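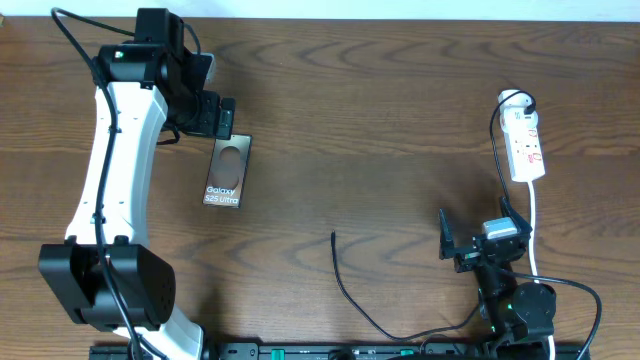

Dark wavy grain on the wooden tabletop.

Cinolwood Card Room › Home Games › Straddles at a low stakes game, yes or no?

riverrat_bilholm
OK so our home game has been going since January and we've hit our first proper argument. We play small blinds, nothing that'll hurt anyone, and last night one of the regulars wanted to straddle under the gun every single orbit. Half the table loved it (bigger pots!) and the other half reckoned it turned a friendly game into something else. I'm hosting so apparently I'm the one who has to make a ruling. What do you lot do?

Skasa
Let them straddle. It's a blind raise from the worst seat at the table, you should be thanking the bloke. Only rule we have is it's exactly double the big blind and you have to put it out before the first card is dealt.

foldpre_259
Disagree with Skasa. It's fine for whoever's sitting on a big stack, but it halves the effective depth for everyone else. If people bought in for 100 big blinds they're now playing 50 straddles deep, and your beginners will be all in on the flop wondering what happened. We banned it and the game lasts longer.

riverrat_bilholm
That's sort of what I'm seeing — two of our newer players were broke before the pizza came.

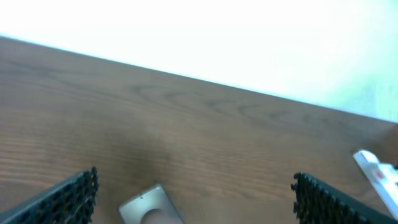 Posted by riverrat_bilholm, 2019-05-15

Forgot to say, we cap rebuys at 4 a night. So going broke early is a real problem, I can't just tell them to reload and have another go.

Ahn
Why not let people buy in deeper on straddle nights? If the straddle is going to be on most hands then treat it as the big blind and set the buy-in off that. The stakes have gone up whether you call it that or not, so I'd ask the whole table before you sit down.

Skasa
Or the newer players could tighten up a bit. Nothing forces you to call a straddle with jack-six off. I've been saying this for 1,901 posts and I'll keep saying it.

foldpre_259
Mate, they're there for a beer and a chat. You can't host a social game and then tell people they're playing it wrong.

Skasa
Fair enough on the beer and the chat. I still wouldn't ban it.

Ahn
One more thing, sort out who acts when. With an under the gun straddle the straddler gets last action before the flop, after the big blind, and then it goes back to normal order from the flop on. We had a massive blue over that once and the game nearly folded.

riverrat_bilholm
Ha, we got that wrong at least twice last night. I think I'll go with no straddles for the first couple of hours, then allowed after that if everyone still in says yes. Will report back after the next one.

foldpre_259
Can live with that. Write it down somewhere before they've had a few though.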